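Kelorbridge Toy and Home Library: how June went

Hi Colette,

Quentin asked me to keep this one short, so I'll do my best! The library is open again after the move to Rallcombe, and we're now lending four afternoons a week. Your grant of $4,000 has paid for the shelving, the new borrower cards and the first half of the rent. I still owe you the receipt for the shelving - it's in my bag, I promise.

We signed up 60 families by the end of the month, which is more than I'd dared put in the plan. Most of them came through the school newsletter, and a good few heard about us from Mrs. Shaikh at the clinic, who has our flyer taped to her front desk. Monday is our busiest day by a mile. People come straight from school pickup, and from 3:30 until we close it's strollers all the way to the door (we may need to talk about a second Monday helper in the fall).

Returns are the part I'm least happy with. Puzzles come home missing pieces, and my first late-fee idea went over badly, so I've dropped it. Families now get a reminder text two days before things are due, and that's going much better.
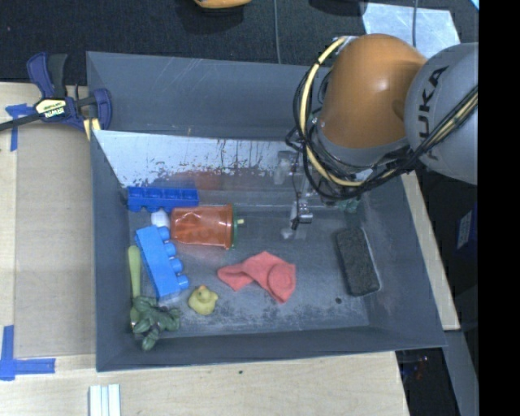

Toys and household items together in a gray bin.

The Mamano evening was lovely. They gave us the room for free and we borrowed their big coffee urn, and parents stayed on talking long after the story hour was over. I'd like to run another one before school starts, with a repair table this time if I can find someone handy with a screwdriver.

Money-wise, we're $100 over on printing and under on everything else. Quentin has the full spreadsheet and will send it with the receipts.

Next up is the summer reading shelf, and I'm still waiting to hear from the landlord about the ramp. I'll call you when I know more.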